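Testville garbage fee dispute

The Testville garbage fee dispute was a local political fight over a flat yearly charge for household trash pickup in the town of Testville. It grew from a budget footnote into one of the liveliest campaigns in the town's history, filling the council chamber night after night and pulling in hundreds of people who had never been to a public meeting before.

Background

Trash pickup in Testville had long been paid for out of property taxes. When the hauling contract with Pravitz came up for renewal, the council voted 5 to 3 to move the cost onto a separate bill, sent to every household regardless of size. Supporters said a visible charge would get people thinking about how much they threw away. Opponents pointed out that a retiree living alone would pay exactly as much as a family of six, and that property taxes were not going down to match.

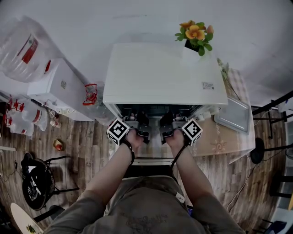 A potted plant with orange-yellow flowers on top of a white dishwasher.

The boycott

The first bills arrived in February. Within days, residents of the Ezeani neighborhood had begun mailing theirs back unopened, and the idea spread across town with remarkable speed. The campaign's best-known voice was Chibuzor Oyelaran, a bus mechanic and first-term council member who had voted against the fee. Oyelaran announced at an open meeting that he would not pay his own bill and read the return address aloud so that others could copy it down. The room loved it. The town attorney did not, and warned that a council member urging people to ignore a lawful charge could face censure.

A petition against the fee gathered around 3000 signatures, a huge number for a town this size. Giketti, the weekly paper, printed letters from both sides over several pages, and its letters section from those weeks is still a wonderful read, full of arguments about composting, fairness and the proper duties of an elected official. 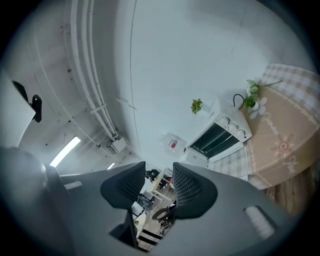

Censure vote and repeal

The censure motion was heard on 2022-03-25 in a session with 17 public speakers. It failed on a tie after one of the fee's original backers changed sides. The same member then offered a compromise under which pickup would be charged by bin size, with the smallest bin free. Oyelaran opposed the compromise at first, arguing for full repeal, but voted for it once a refund for households that had already paid was added.

Unpaid bills from the boycott were canceled. The bin-size system replaced the flat fee at the start of the next budget year.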